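Managed retreat

Managed retreat is the planned movement of people, buildings and public works away from land exposed to flooding, erosion or sea level rise. It is one of the main forms of coastal adaptation, along with protection (walls, dunes, pumps) and accommodation (raised floors, flood-resistant materials). The term is used for both the removal of single houses and the relocation of whole settlements. In some countries the related term "managed realignment" is preferred, mostly where an existing sea defense is opened or moved inland so that the land behind it can return to marsh.

Background

Sea level rises for two main reasons: water expands as it warms, and melting glaciers and ice sheets add water to the ocean. The local rate can differ a good deal from the global one. Where land is sinking, through groundwater pumping or the slow settling of river deposits, the relative rise at the shore is faster. Where land is still rebounding after the loss of ancient ice, the relative rise may be slow or even negative.

Hard defenses hold a shoreline in place but often increase erosion at their ends and lower the beach in front of them. Over time the cost of upkeep tends to grow. Retreat is usually considered when the expected cost of defense over the planning period exceeds the value of what is being defended, or when the ground behind the wall can no longer drain by gravity.

Methods

Voluntary buyout. A public body purchases exposed property, normally at its value before the most recent flood, and clears the site. The land is then kept open by a restriction written into the deed. Scattered acceptance, sometimes called checkerboarding, leaves occupied houses among empty lots and keeps roads and water mains in service for few users.

Setback lines. New construction is barred within a fixed distance of the shore, or within a distance calculated from the yearly erosion rate multiplied by a number of years. Fixed lines are simple to administer. Calculated lines have to be redrawn as the shore moves.

Rolling easement. The owner may use the land but may not build defenses on it. As the high water line moves inland, structures in its path must be removed.

Structure relocation. A building is lifted from its foundation, placed on steel beams and moved to higher ground. The method suits light wood-frame houses. Masonry buildings are moved less often because of weight and the risk of cracking.

Breaching. An existing bank is cut at one or more points to admit the tide. A new bank is commonly built farther inland before the first cut is made.

Case: Bremton

The Bremton scheme covered a low coastal district on a sinking river plain. The first survey identified 292 properties below the design flood level, 85 of them on ground that drained only by pumping. Buyout offers were made in two rounds. Households were offered the price of their property before the flood, a moving allowance, and a plot in Clerico, a new district laid out on a gravel terrace inland.

The outer bank was breached on June 24, 2018, after the inner bank had been allowed to settle through one winter. The first cut was 90 feet wide. Tidal flow widened it during the following months, as the design had assumed, and a second cut planned for the southern end was dropped. Most of the former streets were left in place below the tide line. Fuel tanks, septic tanks and buried cable were taken out beforehand.

Areti Balaskas, an engineer who reviewed the scheme, gave a generally favorable account of the earthworks but criticized the timing of the offers. In her review, the gap between the first and second rounds led some owners to carry out repairs that were lost when they later sold. She also noted that tenants received the moving allowance only, and that many of them left the area before the Clerico plots were ready.

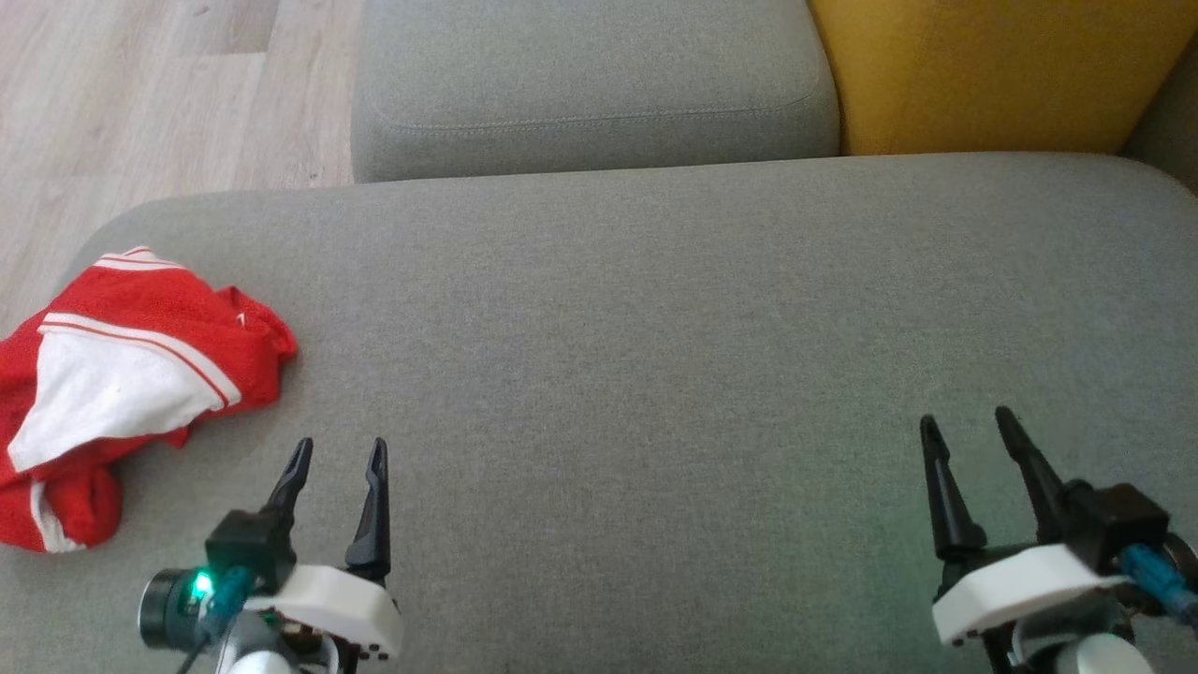
Ecological effects

Land returned to the tide is first covered with fine sediment. Pioneer plants such as glasswort appear where the surface is high enough to dry between tides, and denser salt marsh follows as the level builds up. Former farmland is often lower than natural marsh of the same age, having shrunk after it was drained, and may remain mudflat for many years.

Established marsh reduces wave height before it reaches the inner bank, so that the bank can be lower than one facing open water. Marsh soils also store carbon. The amount varies with salinity, sediment supply and plant cover, and figures from one site are not readily applied to another.

Leclerc Island, where 3000 acres of former pasture were opened to the sea, is a larger site than Bremton and shows a slower change. Its interior has few natural creeks, and water is held in shallow basins between tides. Channels were later dug by machine to improve drainage – a step now commonly included in the original design.

Criticism and limits

Opposition to retreat usually concerns compensation, loss of community ties and the reduction of the local tax base. Where offers are based on market value alone, owners of low-priced houses may be unable to buy elsewhere. Graveyards, places of worship and fishing rights raise questions that purchase programs are not designed to settle. At Bolla, a harbor town, a retreat plan was withdrawn after objections from boat owners, and the existing wall was raised instead.

Receiving areas must also be considered. Housing, schools and sewer capacity are needed before residents arrive, and plans that deal only with the land being given up have tended to run late.

See also

Beach nourishment
Coastal erosion
Land subsidence
Salt marsh
Storm surge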